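Culberg opens furnished study flats in Gudville

Culberg will open 58 furnished study flats in Gudville in December, aimed at students and people who work from home. Every flat comes with a desk and hutch, so tenants don't need to bring or buy their own.

The company asked tenants in its older building what they missed most. Storage above the desk came up again and again.
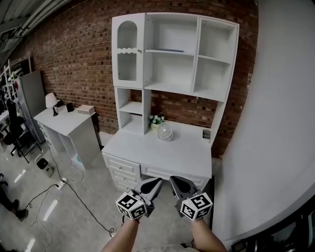 "People wanted their papers off the desktop and still within reach," said Cecilia Laryea, lettings manager at Culberg. "Drawers alone didn't do it - they asked for shelves as well."

Viewings start on Tuesday at 2 pm and must be booked through the Gudville office. Tenants may bring their own chair.

Press contact: Anas Qaisi, Culberg, extension 501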